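Clornside to start sorted trash pickup in June

Clornside will switch to sorted trash pickup in June, ending the single-bin system the town has used for two decades. The town council approved the change after a meeting that ran until 8 p.m.

Each of the 605 households on the first route will get two new bins, one for paper and cardboard and one for metal and plastic. Food waste will still go in the old gray bin for now. Streets north of the Skelten bridge will be added once the second truck is delivered.

Jurgita Paju, who runs public works for the town, said the fee on the monthly water bill will not change this year. "We looked at raising it and decided to wait until we see what the hauling costs are," she said.

The hauling contract went to Kairys, a company based in Paltcombe that already serves the industrial park. Riet Verhoeven, the company's route manager, said drivers will leave a tag on bins that are sorted wrong during the first month and will still empty them. After that, the bins will be left at the curb.

Paper that is badly stained with food should go in the gray bin. Cans can be crushed or left whole.

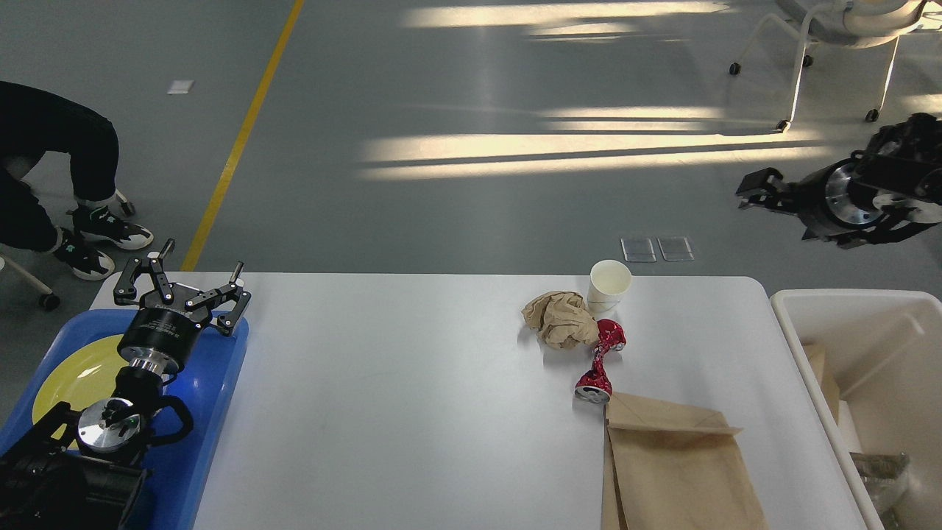 Margus Grigaitė cast the only vote against the plan. He said residents on the steep end of Mill Street — where the truck cannot turn — will have to roll their bins downhill to the corner. Paju said her office is looking at a smaller vehicle for that block.

Bins will be dropped off over 20 days, starting with the streets near the school. Residents who need a smaller size can ask for one at the town office before noon.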